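Practice pads and knots: what are you all sewing on?
Suture & Skills Corner > Bench practice

threadhappy
Started by threadhappy, August

I finally have a proper corner for suturing practice and I'm so excited about it! A desk lamp, a clamp, a Le Goff pad and a big bag of expired suture from a friend at a vet clinic. I'm putting in an evening session most nights and my interrupted stitches are starting to look like they belong to the same wound. What do people like for material? Silicone is tidy but it feels like sewing a mouse mat.

kelpie_203
Chicken thigh, skin on. Cheap, tears if you're rough with it, and that's the best teacher going. Silicone forgives everything.

Dougal Rutherford
I'd push back a little on that. I started on chicken and spent half my time chasing it across the tray. Get your hand motions smooth on a pad first, then move to tissue. My Hetach pad has had more than 2,000 throws through it and one corner is still good enough to use — ugly, though.

kelpie_203
2,000 throws on silicone and the first time you meet something slippery you start over. I've seen it in every skills group I've been to.

Dougal Rutherford
You don't start over, you adjust. The wrist rotation is the same wherever you learned it.

purlstitch
Can I be the annoying one in the middle? Do both the same evening! Ten minutes on the pad to warm up, then tissue. I love that first stitch on the real stuff when the needle goes in with that tiny bit of give.

endport_ann
Seconding purlstitch. Also, nobody has said anything about color. Blue suture on a pale or red surface is so much easier to follow than black in a dim room. I bought the Endport mixed box just for the blue and I've never gone back to the black.

threadhappy
Oh, that's a great point, mine is all black. I keep snipping the wrong end.

Dougal Rutherford
Blue, yes. We agree on something.

purlstitch
I could look at this stuff all day. Blue suture on a pale surface with plenty of red, and look at the needle standing up in the jaws in the second one, gripped down near its lower end. Such a pretty curve!

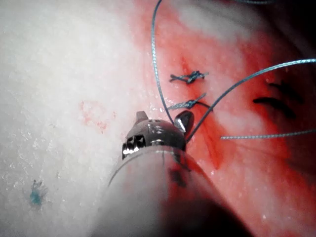
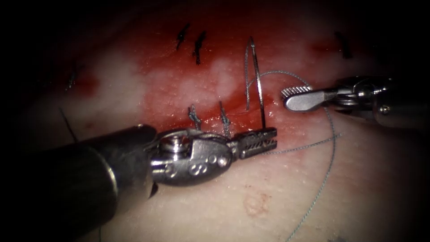

threadhappy
Quick question before I order anything. How long should I leave the tails when I cut an interrupted stitch on a practice pad?

endport_ann
About a quarter inch is comfortable for practice. You can see the knot clearly, you have something to grab when you take the stitch out, and the tails won't get caught up in the next one along. If your knots keep slipping open, leave them a touch longer and put in 3 throws, making sure each one lies flat before you start the next. Clikent sells a little ruler card that sits beside the pad, but a strip of masking tape with a pen mark on it does the same job.

threadhappy
Masking tape it is. Chicken tomorrow, after ten minutes on the pad!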